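Vumedville Repair Hall 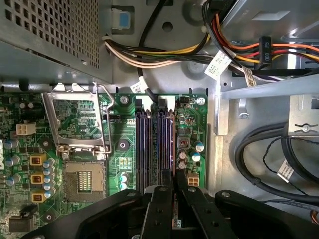 I've been going to Vumedville Repair Hall since the council started letting it out for next to nothing, so I suppose this entry was always going to be mine! The rent is 30 pounds a year, set by a vote in February after Nazmiye Kılıçarslan argued her case (at length, bless her). In return the tenants run 70 free sessions for residents. Computers are my table, so if you've ever wondered what the gold patch in an empty processor socket is for, come and ask me – those are the contacts the chip sits on.

The hall seats almost 100. Before the council bought it, it was the Flamen dance rooms, and the sprung floor is still lovely.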